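I took the night desk at the Hunard because it came with a room, and because Séverine Chauvin hired me over the phone in under two minutes. She asked if I could carry a suitcase up four flights. I said sure. She said the elevator was being fixed, and I believed her, which tells you how new I was.

It was October and we were dead quiet. I had 14 rooms, a bell that stuck, and a guest book going back to when her grandfather ran the place. So of course I read it. Most people wrote about the breakfast. But a woman named Agathe Pruvost had signed in every fall, always room 8, and always left the same line: "Slept well, thank you, the window still sings."

I asked Séverine about it. She kept on folding towels.

"Is she coming this year?" I said.

"She's late," said Séverine.

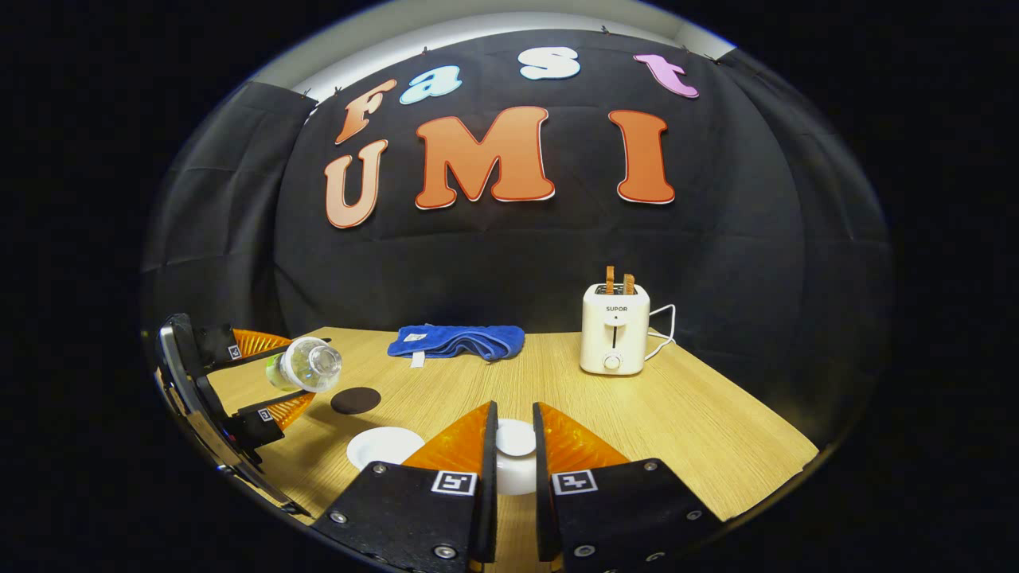
So I went up there myself that night, with the master key and a flashlight I didn't need. Nice room. Green bedspread, a radiator that clanked, a view of the Curkow road. I sat on the bed and felt pretty silly. Then the wind came around off the hill and the window started up – low, two notes, kind of like somebody humming while they look for their glasses.

I must have stayed an hour. When I got back down there was a woman at the desk in a wet raincoat, with one small bag, tapping the bell that stuck.

"I hope you haven't let anybody fix it," she said.

I told her we hadn't fixed anything in years. She laughed and reached for the pen, and I picked up her bag and started on the stairs.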